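Ticket: Tabletop arm, kitchen cell – gripper drifts off target on the right side
Site: Flarham
Opened by: Sheena Mackay
Assigned to: Ieuan Morgan
Priority: normal
Status: closed

Problem as reported (Sheena)

The arm on the kitchen table has been missing picks since the August maintenance. It goes to the right place on the left half of the table and then lands short on the right half, mostly near the toaster oven. When it misses it closes next to the item and carries on with the routine as if it had it. Speed is set to 80 percent, same as before. No fault codes on the controller. I restarted it twice and got the same result both times.

First reply (Ieuan)

Please drop the speed to 60 percent and run the same routine again. Also tell me whether the base was unbolted during maintenance, and whether anyone changed the cable routing along the arm.

Sheena

Ran it at 60. Still short on the right, so speed isn't it. The maintenance sheet says the base was lifted to replace the mounting pads and put back on the same holes. Cables were taken off and re-tied. The sheet doesn't say who tied them or how much slack they left.

Ieuan

OK. Two things to check with the arm powered down and the stop button pressed in.

Put a wrench on the base bolts and see if any of them turn. Then move the arm by hand from the left side of the table to the far right and watch the cable bundle at the elbow. If it pulls tight before the arm gets to the end of its reach, that is a problem by itself, even if it turns out not to be the cause of this one.

After that, power up and run the reach test with the normal items left out on the table. I want the arm working over the same layout it has trouble with.

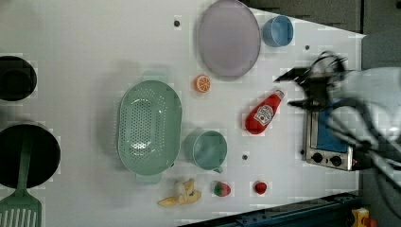 Does the arm need a full recalibration every time the base comes off?

Only the base frame has to be taught again, using the reference points on the table. The joint zeros stay stored in the controller and can be left alone unless a motor or encoder has been replaced.

Sheena

Base bolts: the rear left one turned almost half a turn before it got tight. The others were fine. Cable bundle goes tight at the elbow when the arm is all the way right. I could feel it pull back when I let go.

Ieuan

That bolt would explain a lot. Do this in order:

Back all the base bolts off, seat the base, then tighten them in a cross pattern. Use the torque on the Van der Merwe card inside the cabinet door, not the one in the old binder – the binder is for the previous pads.

Cut the two ties at the elbow and re-tie with enough slack to reach the right edge without pulling. Leave the tie at the wrist where it is.

Teach the base frame again. Touch off all 3 reference points with the pointer tool and save it under a new name. Keep the old frame until we know the new one is good.

Run the pick check at 60 percent first, then at 80.

Sheena

Done. The Kurkon software wouldn't save the new frame the first time and gave "frame locked". I had to log out of operator mode and back in as maintenance. Pick check at 60 percent speed: 64 out of 64. At 80: one miss, on the right side, gripper closed too early.

Ieuan

Early close is a timing setting and was probably there before. Open the gripper page and look at close delay. If it's at zero, set it to the default and run again.

Sheena

It was at zero. Set to default, ran again at 80, 64 out of 64. Saved the settings to the Sudow backup drive and deleted the old frame.

Closing note (Ieuan)

Cause: loose rear left base bolt after the pad change, plus a base frame that was not taught again afterward. Tight cables at the elbow fixed at the same time. I've added a line to the maintenance sheet for the frame teach and for a cable check at full right reach. Check the rear left bolt again at the next service. If it has moved, open a new ticket and put this one in the notes.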